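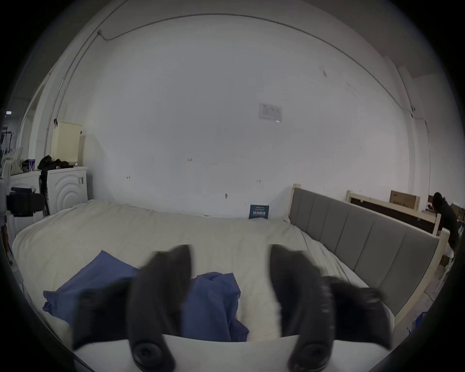 Zodwa Maluleke cleaned hotel rooms for nine years before she was asked to help teach a machine to do part of it. She works for Ngubane, a contractor that looks after the rooms at the Cloltport hotel, and since March she has divided her week between the hotel floors and the practice room where the Derkorer project is based. The tools are held in the hand: two black fingers on a pale crossbar, with a person doing the moving. The job in front of them is often as plain as a crumpled blue cloth on a mattress, which has to be taken hold of and moved somewhere else. We spoke over tea after one of her practice shifts.

I asked her first what she had been told when the work was offered.

"They said they needed people who know rooms," she said. "I thought they meant they wanted to ask us questions. Then they put this thing in my hand and said, do it with that."

The idea behind Derkorer is that a robot arm will one day do some of the lifting, spreading and tidying that attendants do now, and that it will learn from recordings of people working with the same kind of fingers. Maluleke had no trouble with the idea. Her trouble was with the fingers.

"With my hands I don't look at a corner. I feel it. I've got the next thing in my head already. With the gripper I have to look at the corner, go to it, close, check it's closed, then lift. The first week I was so slow I was ashamed. Then I saw the engineers do it and they were slower."

What does it teach you about a job you already know?

"That I use my forearm for everything," she said. "Smoothing, pushing the edge down, holding one side while I do the other. The gripper hasn't got a forearm. So you find another way — you pinch a corner, pull, let go, pinch again. It's a different job that ends up looking the same."

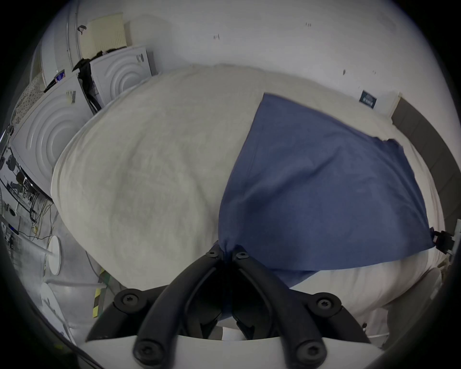 She does a couple of hours at a stretch and then changes over with somebody else. Her wrists complained at first, and she said so. Ngubane shortened the sessions, and the pay for them is the same as for floor work, which she had asked to see in writing before she started.

"My back is better on those days, I'll give it that. Changing beds is hard on the back. If a machine can take the heavy duvets I won't cry about it."

And the jobs?

She took her time over this one. The hotel has 403 rooms, and Ngubane has 28 attendants on its list for them. None has been let go on account of the project, and no robot is working on the floors yet.

"I'm not stupid. I know what a company hopes for when it pays for something like this. Some of the younger women asked me why I was helping. I said if I don't, they'll get someone who's never made a bed, and then we'll have a robot that makes beds badly and we'll be walking behind it fixing them."

She would like the attendants to be told early which tasks are going to be tried on the floors, and to have a say in it. Bathrooms, she thinks, are years away. Spreading a cover might come sooner.

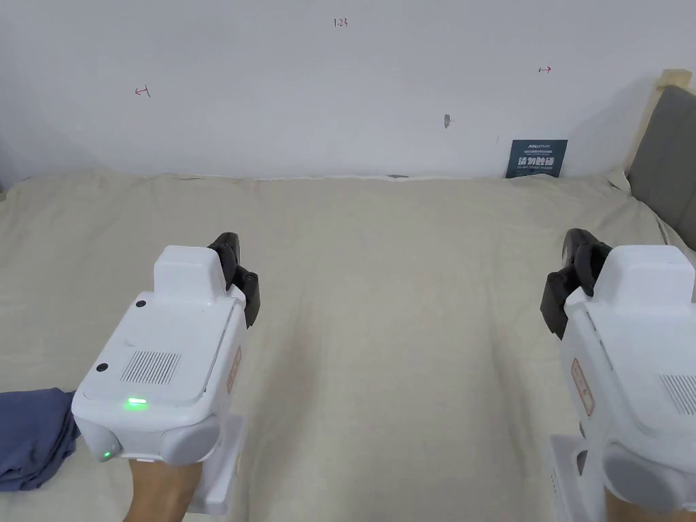

What the company says

Veronica Mihăilă runs the contract for Ngubane from its office in Plundlow. She answered my questions by telephone and was careful not to promise much.

"We haven't got a date for a robot in a guest room," she said. "What we've got is a practice room and some people who are good at the work. Anyone who quotes you a date is guessing."

She confirmed that the sessions are voluntary and that attendants can go back to full floor work whenever they ask. On numbers she said the firm has more difficulty filling shifts than cutting them, and that she expects the first use of any machine to be in the linen rooms, away from guests.

Has anything changed already? "The training has. Zodwa had to break every task into small steps for the recordings, and we now use her steps with new starters. Before, we put them with an experienced person and hoped."

Back on the floors

Maluleke was pleased to hear that quoted back to her, though she pointed out that she had not been given the title of trainer, or the rate that goes with it. She has raised it and is waiting for an answer.

She is staying with Derkorer for now. The next thing she wants to try is pillowcases, which the engineers keep putting off.

"They're frightened of them," she said. "You need one hand to hold it open and one to push, and then you need a third hand. I use my chin. I told them that, and they wrote it down."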